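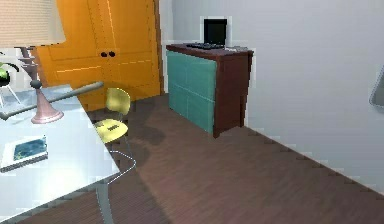
Grulteo: frequently asked questions

These are the questions I receive most often about Grulteo, my small wheeled robot, and about the virtual room where I test it. I build the real one at the shared workshop at Grorkside, and the software at home in the evenings. English is my second language, so please write to me if a sentence is not clear.

What should Grulteo do when it is finished?

It should drive to a named piece of furniture, stop in front of it, and turn its camera to the right height. You type "wardrobe" and it goes to the wardrobe. It has no arm, and I do not plan to add one before the driving is good.

Why do you test in a simulated room first?

The first version drove into a table leg at the workshop and broke its front bracket. In simulation a collision costs me only the time to press reset. I can also let it run through the night, and it does not disturb my neighbors.

What is in the test room?

An orange wardrobe, a dark cabinet with a laptop on top, a desk with a lamp, and a yellow chair at the back edge of the desk. The floor is dark wooden planks. I call this room Stekby. There is a second room, Oei, which is only a corridor with two doors, and I use it for checking the turning.

Which object is the most difficult?

The chair. Its legs are thin and pale, and in the render they look partly transparent, so the depth estimate often goes straight through them. The wardrobe is the easiest one, with its large area of bright color. The plain white wall also gives me trouble, as the tracking finds very few points on it.

The wall has a jagged line where it meets the floor. Is this a mistake in the model?

It is a known fault and it is on my list. Until it is repaired, I do not use the floor line at the wall for estimating distance. Please do not copy that part for your own room.

How many test runs did you make?

In Stekby, 2,755 runs with the present version. Of these, 348 ended with a collision. A touch at any speed counts as a collision, also a very soft one. The runs in Oei are not included in these numbers.

Can I use the simulation without building the robot?

Yes. You need a computer with a normal graphics card. Start with the small set of 1,000 camera views and see if the program finds the furniture in them. After that you can start the driving part.

How heavy is the real robot, and what is it made from?

The base is a round plate of plywood with two driven wheels and one caster. I did not weigh it since I changed the battery, so I prefer not to give a number. You can carry it under one arm.

My robot turns well in simulation but badly on the real floor. What is wrong?

Check the caster first. Mine had hair around the axle and pulled to the left for a whole month. Then check the wheel diameter in the settings file – it must be the measured value, and the printed value from the package is often a little different. If both are correct, lower the turning speed and try again.

Can I see it at the workshop?

Yes, on open evenings, which finish at 11. In October the building is closed for work on the electricity, and I will only work on the software then.

Do you sell kits?

No. The parts list and the cutting plan are free, and most workshops with a saw and a drill press are enough for it.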